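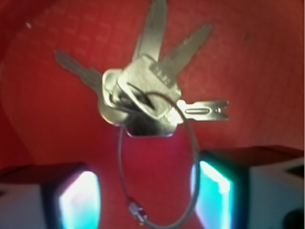

I've been teaching a robot to pick up keys since June, and I have a lot of feelings about keys now.

Some background for anyone new to the blog. I do teleoperation for a small outfit called Zaltari, over in Prinbridge. I sit in a chair, I hold two controllers, and the arm does whatever my hands do (more or less, with a tiny lag you stop noticing after a week). Every good try gets saved, and the learning folks feed the whole pile to the model. Before this I did towels, and I thought towels were hard!

Keys are so much worse. They slide over each other, they swing, they flash light right back into the wrist camera. And a ring made of thin steel cable is its own special headache, because it's springy. You close the fingers a hair too early and the loop squirts out sideways. What I do these days is come in with the gap wide open, let the loop sit between the two pads, wait a beat, and then close slowly. The waiting matters a lot. When I rushed it, the model learned to rush it too, and watching a robot copy your own impatience is a pretty humbling way to spend an afternoon.

We're aiming for 2,000 saved tries on this task. I'm at 679, and 291 of those came from one long stretch when I finally got my elbow height right. If you do this kind of work, please fix your chair before you fix anything else. I lost 10 days to a sore shoulder and it was completely my own fault.

The other thing I've been playing with is how messy my demos should be. My first batch was all perfect, smooth grabs, and the arm had no clue what to do after a miss. So now if I fumble one, I keep recording, back up, and go again. Those ugly ones seem to help the most, at least on the tests I've watched.

Next up is hanging the ring on a hook, which the Woldale team tried last year and still grumbles about. I've got my snacks ready. If anybody reading has done hooks by remote, tell me how you handle depth, because I keep stopping about an inch short and feeling very silly.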